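Varilach
Notes on household energy, water and repairs

This site uses cookies for basic statistics. Accept | Settings

Cold cycles, the heating element and what the meter says

8 September 2026

I changed the default program on our washer in February, from warm to cold, and left it there until now. These are the results, plus some notes on where the power goes in a front loader. Most of it applies to any machine with an internal heater.

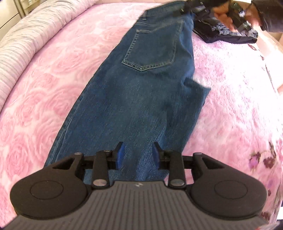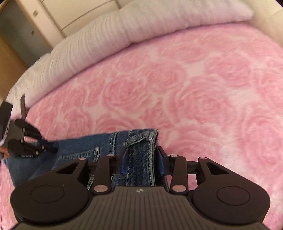 Denim, one of the heavier items in the rotation.

A washer has two loads worth measuring: the drum motor and the heating element. The motor draws in short bursts while the drum reverses, then for one long stretch during the final spin. The element draws a flat, high load for a few minutes near the start and again if the water drops below the set point. On a warm program the element accounts for most of the total. On cold it stays off, and the trace is the motor, the drain pump and the control board.

I logged everything through a Gerovham plug meter. It samples slowly, so short motor peaks are understated, but the cumulative reading agrees with the house meter closely enough for this purpose. The washer is a Harnari, bought used, with a drum bearing I replaced last year.

The full log runs to 2812 rows. I dropped the ones where the machine was paused with the door unlocked, as well as one cycle with a blocked drain filter. With those removed, cold cycles used 70 percent less electricity than warm cycles on the same program length. I expected a gap of that kind from the element rating.

Cleaning results are harder to put a number on. Everyday cotton came out the same to my eye. Cooking oil on dish towels did not, and I have moved towels back to warm. Powder detergent left residue in dark fabric until I dissolved it first – liquid has been fine.

One side effect to watch is buildup. A machine that never heats will grow film behind the door seal and in the dispenser drawer. I run an empty hot cycle every 4 weeks and leave the door open between loads. The drawer gets pulled and rinsed at the same time.

Spin speed matters more if you use a dryer. Every bit of water the spin removes is water the dryer does not have to evaporate, and the motor does that job for far less energy. I keep it at maximum except for knits.

Next I want to log the dryer, which is on a 240 volt circuit and needs a clamp meter. I have a Samarakoon clamp on order.

4 comments | 4 shares

Get new posts by email. Unsubscribe at any time.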